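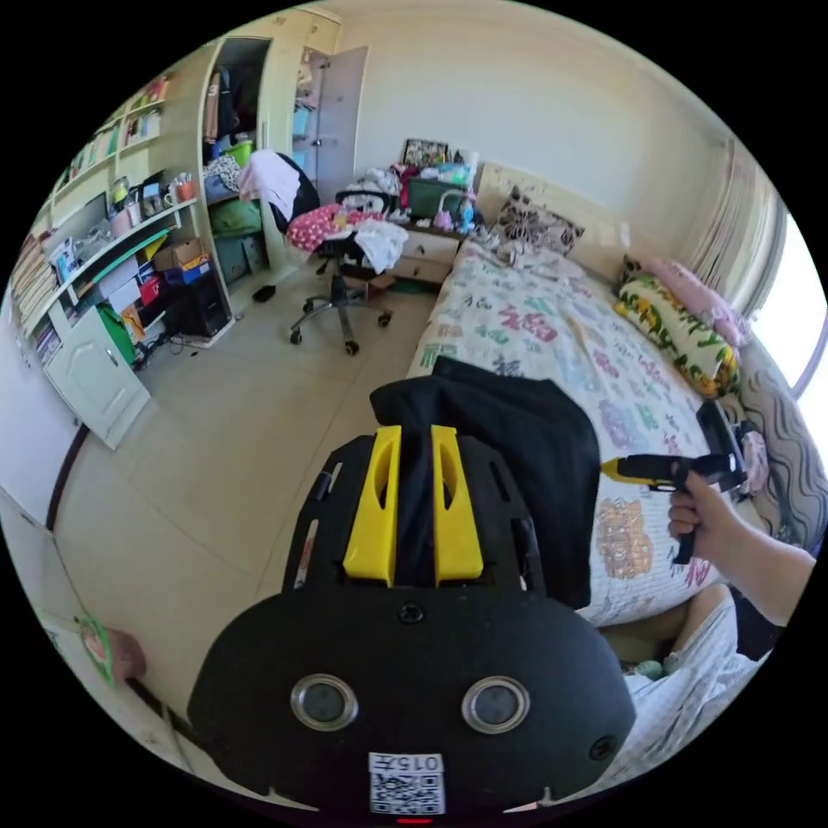
A customer from Grenport wrote to us that the picture on his director's monitor was clean all morning and then began to break up after lunch, and he asked if his Kandulow was faulty. It was a fair question, and many of the answers on this page started from letters like it. In his case the production office next door had switched on its own wireless network. He changed the channel and could finish the day.

Search the help pages Search Clear

Kandulow wireless video set: frequently asked questions
Last changed 22/04/2020

What is in the case?

One transmitter, one receiver, the antennas for both, a short SDI cable, a short HDMI cable, a power cable for the camera side and a mounting arm. Batteries are not included. The battery plates are sold by Hegazy under separate order numbers, so please check which type your camera uses before you order.

Can I send the picture to more than one monitor?

Yes. One transmitter can feed two receivers at the same time. The second receiver must be paired in the same way as the first, and both must have the same firmware. If you need more monitors than this, take the loop output of a receiver and continue by cable.

How do I pair a receiver?

Switch on the transmitter and wait until the display shows the channel. Then switch on the receiver, hold the Link button until the light begins to blink, and press Link once on the transmitter. When the light stays green, the pairing is finished. Please do this before you go to the set. In a building with much radio traffic the pairing can fail on the first try, and then you have to repeat it.

What range can I expect?

This depends very much on the place. With a free line of sight the range is good, and most users have no problem across a large studio. Walls, metal shelves, cars and also a group of people standing in front of the antenna will make it shorter. Put the receiver high, on a light stand for example, and keep the antennas straight up. Do not put it on the floor behind the monitor cart – we see this very often.

Is there any delay?

There is a small delay, as in all systems of this kind. For framing and for the director's monitor you will not feel it. For pulling focus from the monitor, some assistants feel it and some do not. We advise to make a test with your own monitor, as the monitor adds a delay of its own.

How long does the transmitter run on a battery?

Up to four hours with a fresh battery of the size we recommend. In cold weather it will be less. If the transmitter takes its power from the camera, please remember that the camera battery will be empty sooner too.

The fan is loud. Can I turn it off?

In the menu you find Fan, with the settings Auto and Quiet. In Quiet the fan stops while the transmitter is on air and starts again when the transmitter becomes too warm. A warning comes on the display before this happens. We do not recommend Quiet in direct sun.

My receiver shows "No Video" but the link is green. What is wrong?

The radio connection is good, and the trouble is between the camera and the transmitter. Look first at the output settings of the camera. Some cameras switch off the HDMI output when the SDI output is active, or they go back to another frame rate after you change the battery. After this, try another cable. Short thin HDMI cables break inside and from the outside they look perfect.

Can I use the older antennas from my first set?

The connector is the same, but the antennas were made for another band. The picture may appear and the range will be poor. Please use the antennas which came with the set. They are marked with a blue ring.

How do I update the firmware?

Copy the file to an empty USB stick, put the stick in the transmitter and choose Update in the menu. Do the same with every receiver. Do not remove the power during the update. Settings are kept, but the pairing is lost and must be made again. If the display stays at 99 percent for a long time, please be patient. It is writing the last part and this is the slow one.

Can I rent before I buy?

Our shop in Tatbridge keeps sets for rent. The shortest rental is two days. If you buy a set afterwards, the price of the first rental is taken off the bill. In April the shop gives sets out only by post, and returns must also come by post, in the original case.

Where do I send a set for repair?

To the Tatbridge address which is printed on your warranty card. Please send the transmitter and the receiver together, even if only one of them has the fault – we cannot test the link with a half set. Write on a paper what happened, which camera was used and which channel was chosen, and put the paper in the lid of the case.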